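Subject: Re: [siltton-residents] Limescale, and what it does to machines
List: siltton-residents
Sent: Thursday, 19:40

Replying to the list as well, as a few people asked me the same thing at the bus stop.

> We moved into the Ayala Road end in May and the kettle
> is furring up already. Is the water here really that
> hard? My main worry is the washing. Towels come out like
> cardboard and the darks have a grey bloom on them. The
> last tenant left a box of Gelluvis tablets under the
> sink. Do I put one in every wash, or is it a waste of
> money? Also does anyone know if vinegar is safe.

Yes, the water is hard on both sides of the river. Our side was a bit softer until the supply was changed over, and now there is no difference that I can tell.

Stiff towels are usually too much powder and too full a drum, before you get to the water at all. Look at the back of the box. There should be a table with a column for hard water, and the dose in it is for a normal load with normal dirt. Most of us pour in more than that. The grey bloom on darks is the same thing: powder that hasn't rinsed out, mixed with a bit of scale. Try liquid for the darks and see if it goes.

On the tablets, I used one per wash for two years and then stopped. I now run an empty hot wash with a descaler every 8 weeks and can't see that the towels know the difference. If you already have the box, use it up. 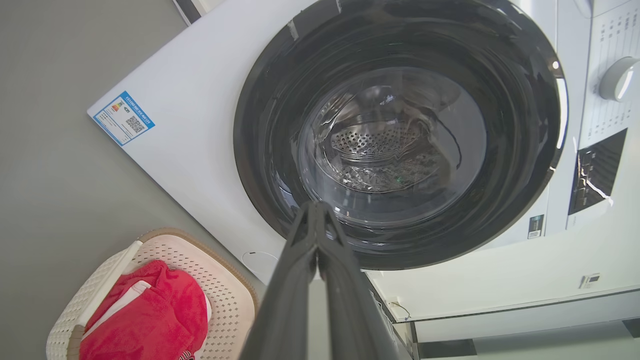
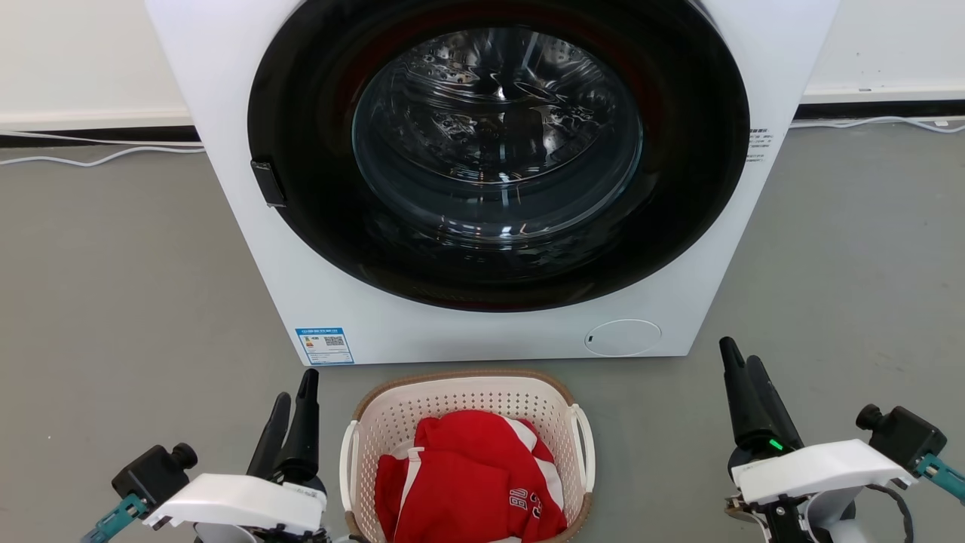
Vinegar: I would leave it alone as a regular thing. A cupful once in a while probably does no harm, but it is an acid and the door seal is rubber, and a new seal plus fitting costs more than a lot of descaler. Citric acid is sold loose at Amura on the high street, next to the bicarb. It is an acid too, so read your manual first, and don't mix either of them with bleach.

Other things worth doing:

Pull the drawer right out and wash it under the tap. Ours had up to 2 centimetres of old softener set solid in the back corner.

Clean the filter, with a tray and an old towel on the floor before you open it. Turn the machine off at the wall first.

Leave the door and drawer open a little between washes, unless you have small children or a cat.

Skip softener on towels. It coats the loops and they stop taking up water. Shake them hard before you hang them and again when they are half dry.

For the kettle, two spoons of citric acid in a full kettle, boil, leave for half an hour, pour away, then boil plain water and pour that away as well.

I haven't tried a whole-house softener. There was a thread about those on this list before, with prices, and someone was going to post how much salt theirs gets through. If you are still reading, please do.

If anyone wants the citric acid in bulk I would go halves on a big bag. Reply to me off list.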